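Nollgate Household Clearing Project
Progress report to Lindholm, August

1. Work this period

The Naronari planner was moved from the lab bench to a furnished living room. The task is fixed: clear waste items from a console table into a small bin on the carpet. Both arms start low, one on each side of the table.
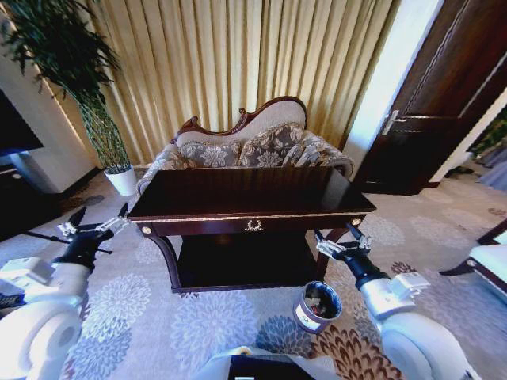
2. Method

One policy covers both arms. The Drarnex module scores grasp candidates from the head view, then hands over to the wrist view for the final approach. Bottles are taken lying on their side, with the right gripper at the right end of the table.
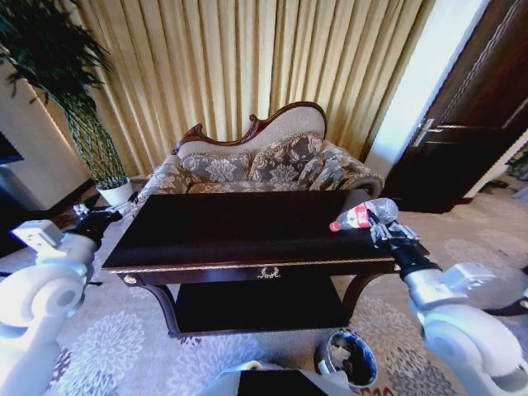
Will the 100 planned trials be finished on schedule?
The remaining 51 are booked for next month; 49 have been run so far.

3. Open issues

Soft items remain the harder class. A crumpled tissue or wrapper has no stable outline, and the glossy tabletop adds reflections — the wrist view is now masked below the item before scoring.
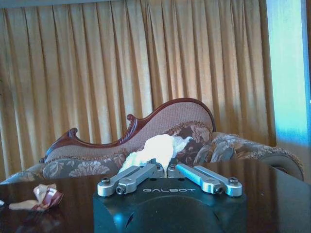

Is additional funding needed for the masking work?
The current budget covers it, including two spare sets of fingers.

Next report: trial results by item class.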